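Chapter 7
Setting and Clearing the Table

In this chapter you will learn
how to divide a table into working areas before the plates come
how to carry, place and lift flat dishes
how to stack plates of different sizes and colors
how to clear a table without disturbing the guests

Words to know: rim, well, cover, stack, clearing side, station

7.1 Why we begin with the plate

When I started to work in the dining room of the Hotel Gisano, I was given a fork to polish and then another fork, and this went on for most of June. The plates were for the older waiters. I thought at that time that this was unfair. Today I teach in the opposite order, and my students hold a plate in the first hour. A plate is the largest thing on the cover, and all other things take their place from it. If the plate stands two fingers too far to the left, the knife, the glass and the bread dish will also stand wrong, and the guest will sit wrong too.

A cover is the space which belongs to one guest. It includes the plate, the cutlery, the glass and the napkin. In many houses the cover is measured only with the eye. This works well when the waiter has set tables for many years. For a beginner it is better to have lines.

7.2 The parts of a plate

Every plate has a rim and a well. The rim is the outer part, which may be wide, narrow or raised. The well is the inner part where the food lies. We touch the rim only. The thumb lies flat along the edge and must not point into the well, and the other fingers support from under.

Plates for daily use come in more shapes than one would expect. The stock book of the Plendater canteen, where I have worked as a trainer, lists 1,543 pieces, and 319 of them are plates with a raised rim. A raised rim is good for food with sauce. It is less good for stacking, as the stack grows quickly and begins to move when it is carried. In the canteen they keep such plates in low piles near the serving window.

7.3 Lines on the practice table

Before the practice begins, the teacher prepares the table with colored tape. The tape should have a color which is easy to see against the tabletop, and it should come off without leaving glue. Press it down well with a dry cloth. The fields do not need to be the same size. In real rooms also, one guest gets more space and another gets less, for example at the corner or near the wall.

Leave part of the table free during the first exercises. Students who have the whole surface covered with dishes become nervous and start to hurry, and then they push plates with the elbow. With a free part there is always some place to put a thing down and think again.

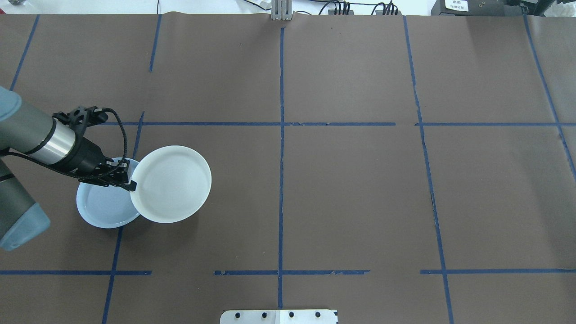 Should plates be cleared from the left or from the right?
In most dining rooms they are cleared from the right of the guest, and it is more important that the whole team uses the same side than which side is chosen.

7.4 Two plates together

Two plates which overlap are not yet a stack. In a stack, the foot of the upper plate rests inside the well of the lower one, and you can turn the upper plate a little without hearing it scrape. When the plates only overlap, the weight lies on one rim. Thin plates chip in this way, and mostly the chip is seen much later, by the guest.

To bring overlapping plates into order, follow these steps.

Hold the upper plate by its free rim.
Raise it straight up until it is clear of the lower plate.
Move it over the middle of the lower plate, or away to its own field.
Let it down slowly and take your fingers out last.

Do not slide the upper plate. A sliding plate makes noise, and it leaves gray marks on white glaze which are hard to wash away. My colleague Rostislav Oravec asks his students to do the steps with closed eyes after the first week. I do not ask for this, but I have seen his groups and they are very quiet.

When the plates have different sizes, the larger one goes under. When they have the same size and only the color is different, sort them by color if the house uses color for the courses. At Ragnarsson, for example, blue is for the starter and white for the main dish, and a mixed pile makes trouble in the kitchen every evening.

Exercises

1. Prepare a practice table with tape. Make at least one large field and one small field.
2. Place a plate in each field so that the rim does not touch a line. Walk around the table and look from the guest's side.
3. Lift and put down one plate 100 times during the week. Write down when your thumb goes into the well.
4. With a partner, clear the table from the right side. Change roles and repeat.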